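Wellgate Council and the parking app: why I'm not voting for the incumbents

I've voted for the sitting group on Wellgate council at the last three elections, and I handed out how-to-vote cards for them at one. I won't be doing it this time, and the reason is the Zimby contract.

For anyone outside the area, Zimby is the company that took over street parking in the town centre in March. The coin meters came out and every bay between the library and the station now has to be paid for through the Zimby app. There are 562 bays in the contract. The council keeps 45 per cent of what they bring in and Zimby keeps the rest. The term is six years, with an option to extend that belongs to the company.

I read the agenda papers for the meeting where it went through. The report was a late item. It went on the council website the afternoon before, and it was passed that evening without going to tender. The general manager's advice was that a tender wasn't needed because Zimby was a "trial partner". A trial doesn't usually run for six years.

I'm not against paying for parking, and I'm not against doing it by phone. The old meters were always jammed and the one outside the chemist ate my money more than once. If the council had put the job out to tender and Zimby had won it, I'd have grumbled about the app and left it there.

My objection is to the clause on lost revenue. If the council closes a bay for any purpose, it pays Zimby for the takings. That includes the street market, roadworks and the Anzac Day march. The Deák Street footpath has been waiting to be widened for years, and widening it would take out a row of bays. Under this contract we'd be paying a parking company for the right to fix our own footpath.

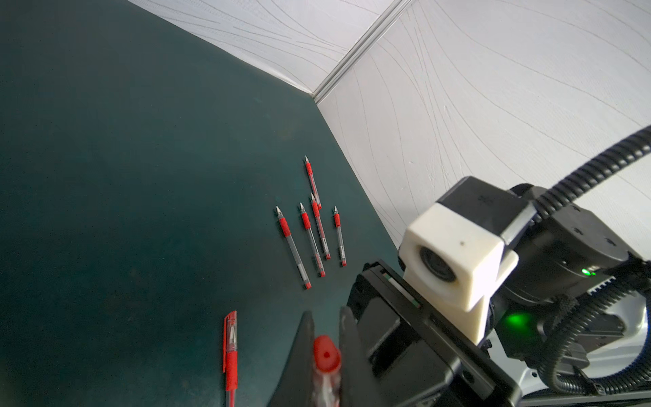
I wrote to all of my ward councillors. One sent back a form letter about innovation. One said the details were commercial in confidence, although the clause I was asking about is printed in the public papers. The third hasn't replied.

Their supporters say the other side would be worse, and point to the Plerkonari land sale. Fair enough, that was a bad deal too, and I said so on this blog when it happened. But the people who voted for it lost their seats, and I don't see why this lot should be treated differently.

The candidates' forum is at the bowls club at 7 pm and the room holds 100, so get there early if you want a chair. Questions have to be handed in on paper at the door. Mine will be whether they'd vote to let Zimby extend, yes or no. I'll put the answers up here afterwards.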